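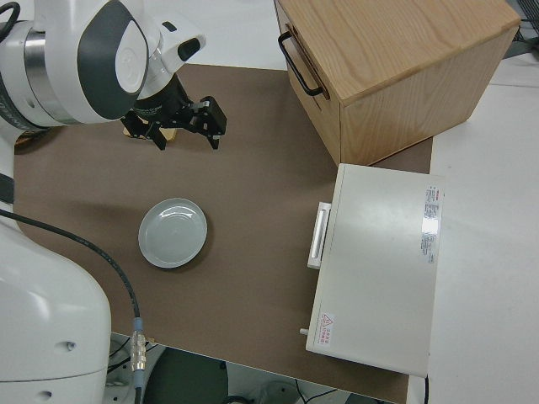 3月　Rokeya Rathnayake

朝のうちにラヴォワ(Lavoie)から電話があり、ドレヴォの2階の部屋を今日見られるという。先週から返事を待っていた件なので、仕事を昼までで切り上げて行くことにした。今の部屋の契約は夏の終わりまであるが、更新しないならそろそろ大家に言わなければならない。その前に次を見つけておきたい。

ドレヴォは1931年の建物で、オンダリ通りの坂の途中にある。前を何度も通っていたのに、集合住宅だと知らなかった。1階に仕立て直しの店が入っていて、住民の入口はその脇の細い扉だった。扉が重い。買い物袋を両手に持っていたら肩で押すしかないと思う。郵便受けは真鍮で、名札の入っていないものがいくつかあった。

案内してくれたのはラヴォワの若い男性で、鍵束からなかなか正しい鍵が見つからなかった。階段は石で、真ん中がすり減ってへこんでいる。エレベーターはない。2階なので私は構わないが、冷蔵庫と本棚を上げる人には構うことだろう。踊り場で向きを変えるところが狭く、今使っているソファは通らない気がする。巻尺を持っていったので幅を測って、手帳に書いた。

部屋に入ってまず匂いを確かめた。前に借りた部屋で、内見のときは窓が全部開いていて分からず、住み始めてから排水の匂いに悩まされたことがある。今日は窓が閉まっていて、塗料の匂いがした。壁を塗ったばかりだそうだ。ほかの匂いは塗料に負けていて判断できない。もう一度来る機会があれば嗅ぎ直す。

間取りは、廊下の左に台所、右に浴室、突き当たりに居間があり、居間の奥が寝室になっている。寝室に行くには必ず居間を通る。一人で住むなら問題ない。妹が泊まりに来たときは居間で寝てもらうことになるので、夜中に私が水を飲みに出ると起こしてしまう。妹は眠りが浅いほうだ。まあ年に何度もあることではない。

天井が高い。今の部屋は手を伸ばすと照明の傘に届くが、ここは椅子に乗っても無理だろう。電球を替えるには脚立が要る。暖房費も上がると思う。案内の人に前の住人の暖房費を聞いたら、調べて連絡しますと言われた。連絡が来なかったらこちらから聞く。

窓は居間が通り側、寝室が中庭側。窓枠は古い木のままで、ガラスだけ二重のものに替えてある。開け閉めしてみると、居間の右側の窓の掛け金が甘く、押さえながらでないとかからない。言ったら、修理の依頼に入れておきますとのこと。これも書き留めた。寝室の窓からは中庭の物干しと自転車置き場が見える。自転車置き場には屋根がある。今は雨の日にサドルへ袋をかぶせているので、屋根はうれしい。

通りの音は、窓を閉めればバスが坂を上るときに低く聞こえるくらいだった。昼過ぎなので静かなのかもしれない。朝8時ごろの様子が知りたい。坂の上に学校があるので、登校の時間は違うだろう。出勤前に一度、窓の下の歩道に立ってみようと思う。

台所は狭い。流しと、こんろと、その間に皿を一枚置けるだけの台。私は料理を広げてするほうで、切ったものを鍋に入れるまで並べておきたいので、これは困る。壁際に折り畳みの台をつければ何とかなるかもしれない。壁に穴を開けてよいか聞いたら、契約書に書いてあるはずだが覚えていないと言う。正直な人ではある。戸棚は上まであって収納は十分。下の戸棚の蝶番が一つゆるんでいたが、これくらいなら自分で締める。

水を出してみた。台所は普通。浴室は湯になるまで時間がかかった。給湯器は浴室の隅にあり、点検の札が貼ってあって、去年の秋に点検を受けている。シャワーの水圧は今の部屋より強い。浴槽はない。浴槽がないことは掲載の文にも書いてあったので分かっていたのだが、見るとやはり少し惜しい。冬に肩まで浸かれないのをどのくらい気にするか、自分でもよく分からない。今の部屋でも、浸かるのは風邪をひきそうなときくらいだ。

床は寝木張りというのか、斜めに組んだ木の床で、居間の窓際だけ色が薄くなっている。歩くと寝室の入口のところがきしむ。下が仕立て直しの店なので、昼間の足音は気にしなくてよさそうだ。上の階の足音は、今日は聞こえなかった。上には誰が住んでいるのか聞いたが、個人のことなので言えないという返事だった。それはそうだ。

家賃は月700で、水道は込み、電気と暖房は別。今の部屋より高い。その代わり職場まで歩けるので、バスの定期がいらなくなる。帰りのバスの中で計算してみたら、差額は定期代でだいぶ埋まる。埋まらない分が暖房費でさらに増えるので、結局は暖房費次第ということになる。保証金は家賃の二か月分。今の部屋の保証金が返ってくるのは出た後なので、その間は貯金から出しておく必要がある。壁の、棚を外した跡が気になっている。あれを引かれるかもしれない。

部屋を出る前に、コンセントの位置を全部見た。寝室に一つしかなく、しかも扉の陰になる。ベッドを窓側に置くと、枕元まで延長コードを引くことになる。居間には各壁にある。電気の配線は何年か前に全部やり直したそうで、廊下の分電盤は新しかった。ブレーカーの名前が手書きで、台所と浴室の字がほとんど同じに見える。住むなら貼り直す。

地下に各戸の物置があるというので、それも見せてもらった。板の仕切りに南京錠がかかっている。床は乾いていたが、奥の壁の下のほうに白く粉を吹いたところがあった。本や布は置かないほうがいい。スーツケースと扇風機なら大丈夫だと思う。洗濯機も地下に共同のものがあり、使う時間を表に書き込むやり方だった。表を見ると夕方はほぼ埋まっていて、朝は空いている。部屋に自分の洗濯機を置く場所はない。今の洗濯機は売ることになる。買ってからそれほど経っていないので、誰かほしい人がいればよいが。

契約の条件で分からないところを、帰る前に玄関で聞いた。最低の居住期間は一年。途中で出る場合は三か月前に書面で知らせる。家賃の改定は年に一度で、上げ幅の計算は契約書の別紙にあるそうだ。別紙を先に送ってほしいと頼んだ。ペットは相談。私は飼っていないが、いつか猫をと思わないでもないので、相談という言葉の中身も聞いた。犬は断ることが多く、猫は断ったことがないらしい。

ほかに見たい人が待っているので、返事は来週の初めまでにほしいと言われた。本当に待っているのかどうかは分からない。前に見た別の部屋でもそう言われ、断った後もしばらく掲載が残っていた。ただ、あちらは台所に窓がなかったので、今日の部屋と同じには考えられない。

帰りに坂を下りて、近所を歩いた。食料品店が角にあり、夜も遅くまで開いている。パン屋は今日は閉まっていた。薬局は橋を渡った先。郵便局は今の部屋からのほうが近い。ナルティシクという喫茶店に入って、コーヒーを飲みながら手帳の走り書きを清書した。字が乱れていて、階段の幅の数字が一か所読めなかった。たぶん合っていると思うほうを書いて、横に疑問符をつけた。コーヒーは普通で、椅子が低く、隣の席の人たちが引っ越し祝いに何を贈るかで長く話していた。鍋か植木鉢かで決まらないまま出ていった。

家に戻って、今の部屋を改めて見回した。ここにも長く住んだ。天井は低いし、冬は北側の壁が湿るし、上の人は夜中に椅子を引く。それでも台所は広くて、窓際の台で野菜を切りながら外を見られる。ドレヴォの台所に立っている自分を想像しようとしたが、まな板をどこに置くのかで止まってしまう。こんろの上に板を渡すのは危ない。折り畳みの台が許されるかどうかは、早めに確かめたほうがいい。

夕飯は残りの豆の煮込みと米。食べながらソファの寸法を測った。やはり踊り場で引っかかる。脚が外れる型なら通るのだが、裏返してみたら脚は接着されていた。ソファを置いていくか、売るか。座面がへたっているので売れないかもしれない。居間に置くものがなくなるのも困るので、妹が泊まるときのことも考えて、寝台になる小さいものを探すことになるだろう。そうなるとまたお金がかかる。引っ越しの見積もりもまだ取っていない。

夜、妹に電話した。間取りを説明したら、居間を通って寝室に行くのは嫌ではないかと聞かれ、私が嫌なのではなくて泊まるほうが嫌なのではと答えたら、私は平気だと言う。台所については、あなたが狭い台所に我慢できるとは思えないと言われた。そのとおりだと思うが、歩いて職場に行けることも捨てがたい。雨の朝に満員のバスを見送ることがなくなるのは大きい。妹は壁の色を聞いてきた。白だと答えた。ほかに言いようのない白だった。

ラヴォワに聞くことを書いておく。

前の住人の暖房費。
台所の壁に穴を開けてよいか。
居間の窓の掛け金を直す時期。入居前に済むのか。
家賃改定の別紙。
物置の壁の白い粉。雨の多い時期に水が入ったことはあるか。
鍵は何本もらえるか。妹に一本渡しておきたい。

明日の朝は早く起きて、8時に坂のところへ行ってみる。傘を玄関に出した。メールは下書きまで作って、まだ送っていない。暖房費のところの文がくどいので、朝もう一度読んでから送る。

最終更新：3月

お問い合わせ　|　© Rokeya Rathnayake　|　ページの先頭へ戻る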